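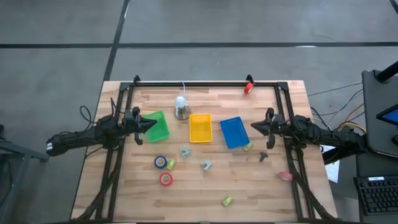 Sorting the small stuff into colored trays

I used to have one big drawer for tape, clips and all those little packets that come with things, and every Friday I'd lose ten minutes digging for the blue tape. Trays fixed it for me! You want shallow plastic ones in different colors. Mine are green, yellow and blue, and I wouldn't go past 4 colors or you'll forget which is which.

Step 1. Dump everything out on the table. All of it, right in front of the trays, spread out so nothing is hiding under a roll of tape.

Step 2. Pick one kind of thing per tray. I do tape in green, clips in yellow, packets in blue (my friend Nayara puts packets in yellow and we've agreed to disagree).

Step 3. Start with the tape. The rolls take up the most room, and once they're in you can see what's left. Lay them flat – standing up, they roll right off.

Step 4. Now the clips and packets. Go one kind at a time, even if it feels slow. I tried grabbing whatever was closest and ended up sorting twice.

Step 5. Odd pieces go to the side. If you have more than 6 of them, they've earned their own tray.

The whole thing takes me about 15 minutes, longer if there's a good show on.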